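Flurnurness Two-Arm Garment Cell - Sidimon bench version

In stock, ships from our Istach warehouse. Updated January 16, 2019.

Bench cell for labs and shops working on clothes. Hangers, baskets, soft stuff that never lies the same way two times. Comes bolted up and cabled, you add power and a PC.

What you get:
Aluminum extrusion frame, hanging rail across the top
2 arms on the front rail, grippers fitted
Slotted cable track along the rail
Light floor panel, metal plate at the front
Starter pack: 6 wire hangers, one plastic basket

Clothes not included. Bring your own, mixed colors are best. Thin knits are the hard ones.

Setup
45 minutes out of the crate if the floor is level. Longer if not. Check the bracket bolts on the front rail before first power up, they can work loose in shipping. Run the slow speed demo first, then teach your own moves. Keep the gripper cables clear of the hanging rail, leave a bit of slack at the wrist or they snag when the arm goes up high.

Service
Grippers want a look every 3,000 cycles. Finger pads are a wear part, sold in pairs. Avcı does our repairs and spares, same address for returns. Please put the serial number in the subject line, it realy does speed things up.

Lead time on extra arms is longer right now, ask before you order. Wider rail on request, no price yet. Left and right arm are are not swappable, say wich side when ordering spares. 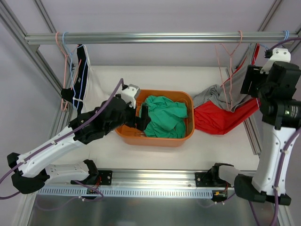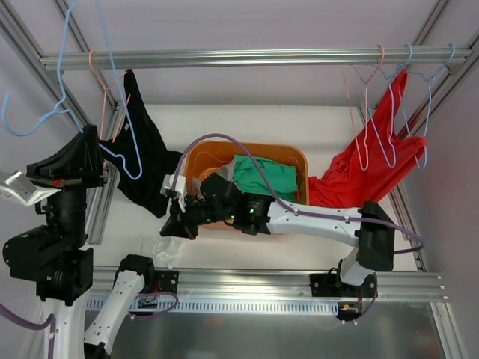
Garment cell at work, both arms on the front rail, orange basket in the middle.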